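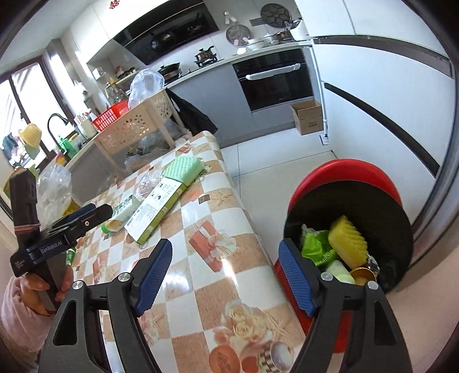 A table-clearing session in a home kitchen, seen from one of two hand-held grippers. The second carries a GenRobot.AI label. Photo: Votcombe

27/12/2018

Hjalti Eskildsen keeps a spreadsheet of rejected recordings, and it is the first thing he opens when asked how his work is going. The column he cares about is headed "cause." Most entries consist of a single word: hesitation, glare, dropout, talking.

Eskildsen runs demonstration gathering at Votcombe, which collects examples of household tasks for learning systems. His group takes hand-held grippers into kitchens and has people do ordinary chores with them. The recordings go to a training team at Hamann, where a policy is fitted to them and run on an arm.

The present task is clearing a table. Trash goes in a bin, and what is worth keeping stays on the tablecloth. "People hear that and think it is one skill," Eskildsen says. "In the recordings it breaks into a reach, a grasp, a carry over the rim and a release. The release is where we lose the most."

A release over a bin is hard to record well, he explains, as the jaws are partly behind the rim at the moment they open. If the operator drops the item from too high, the recording shows an opening but not where the item went. If the operator goes too deep, the finger pads touch what is already inside. The written instruction is to bring the tips just past the rim, open fully, and hold still before backing out.

"The hold is the part people skip," he says. "In normal life you let go and your hand is already leaving. We need the pause so the end of the action can be marked."

The current set stands at 1,000 accepted demonstrations, of which 503 were made in homes and the rest on a bench at the Rosell site. Eskildsen wants the share from homes to rise. Bench recordings are cleaner, he says, but the policy trained on them alone did poorly once the tablecloth had a pattern.

"A printed cloth is a good test. There are edges everywhere that don't belong to any object. A glossy one is worse, with the window light on it. We don't replace the cloth. Whatever the household has on the table is what we record."

The same rule applies to the background. Pots stay on the stovetop and bags stay where they were hung. Operators may move an item only if it blocks their feet.

Sponges come up several times in the conversation. They compress, so the jaw opening at contact tells the system little about the size of the object. A carton is the opposite case: it gives a clear width but slips if it is taken across a corner. Eskildsen asks operators to vary the approach on cartons and to leave at least one failed grasp in the recording, followed by a second attempt.

"If every example succeeds the first time, the model has never seen what to do after a miss," he says. "Sastel made that argument to us early on and I resisted it. I thought we would be teaching bad grasps. The numbers from the arm went the other way."

Working with 2 grippers brings its own trouble. One hand tends to idle, and idle hands drift. Operators are told to park the unused gripper over the table with the jaws in view of the other device where they can. Left-handed operators are recorded as they are, with no mirroring afterward.

Asked how long a person can work this way, Eskildsen says the wrist gives out before attention does. Sessions now stop after 2 blocks, with a break between them. Before that change, the last recordings of the afternoon filled much of his spreadsheet.

A revised instruction sheet goes to operators in January. It adds a section on bottles and shortens the one on plastic wrappers, which he says had grown to a page and was not being read. The section on the hold after release has been moved to the top.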